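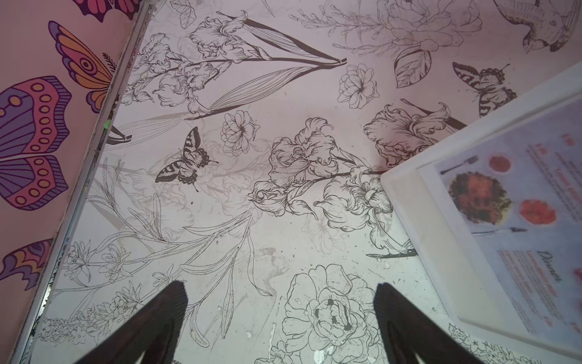
Gripper's-eye view of the butterfly bench, with the menu holder to the right.
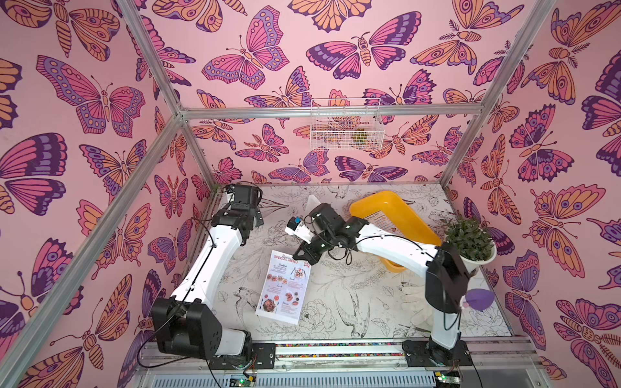
HASTTHORPE, May

I've been building a two-armed table-laying rig in our shared workshop, and I'm chuffed to say it's ready for visitors! It's called Skasach, and the idea is dead simple: two arms bolted to a rail, one cafe table's worth of clutter, and a lot of patience from me.

The frame is slotted aluminium bar, which I'd recommend to anyone starting out (you will move every single piece at least twice). Each arm has its own base at the front, so they can both reach the middle -- and yes, they can reach each other as well, so I go slowly. The pink butterfly panels were my choice and I'm not sorry. Grey walls are miserable to look at for 12 weeks.

Menus are the current job. Paper ones lie flat and are a pain to pick up, the little card in the yellow tray is a bit kinder, and the stand-up holder is my favourite because there's a proper edge to grab. I've logged 2,081 tries so far across the lot, and I'll put the full log out with the build notes.

The workshop's Lüthi fund put in 400 pounds towards parts, and Filtine, the shop two doors down, cut all my brackets for 130. Thank you both, I'd still be filing them by hand!

Come and have a nosey any evening in May, from 6pm. The parts list is free to copy, and there's a paper one by the door. Bring your own mug -- we're always short. For anything else, leave a note for me at the Hastthorpe workshop desk.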